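Is a 93 dollar "desk reset" course worth it?
Posted 25 Feb 2026 in Home Office

I keep getting ads for the Flerimell method. You pay 93 dollars, you get 109 short lessons, and supposedly you never lose a bill or a permission slip again. I work from one table at home and paper piles up on it constantly. Has anyone paid for this and stuck with it past the first month? The reviews on their own site all sound like the same person wrote them.

Agata Caputo
I bought it in October. Most of the lessons run two minutes and repeat each other — sort, label, sort again. They claim 3,000 graduates, and I'd like to know how they define graduate, as I never finished and still got the certificate by email. 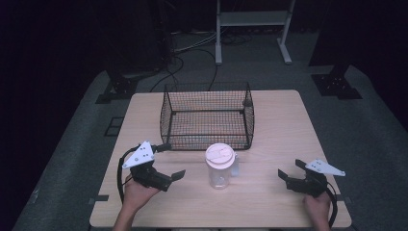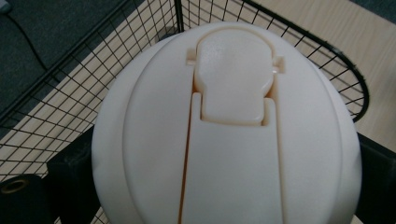
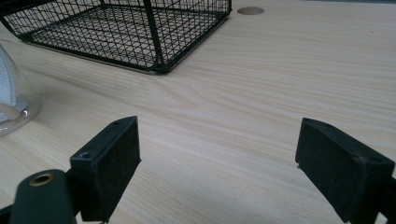 My doubts are mostly about the money, and a little about the idea that a system fixes habits. What I kept from the course is one rule: paper gets a single place to land, and I empty it before dinner. An open wire mesh basket like the black one on the table does the job, and you can see through the sides when it's getting full. You don't need their 50 dollar add-on tray set for that. As for refunds, I wrote to them twice and got a coupon.

Castgate
get a shredder

Ramasamy
I wouldn't write it off completely. My sister did the course and her desk is still clear, although she was tidy before, so I'm not sure what that proves. Check your library first. Mine has two decluttering books that cover the same ground, and you can give them back when you get bored. If you do sign up, read the part about automatic renewal.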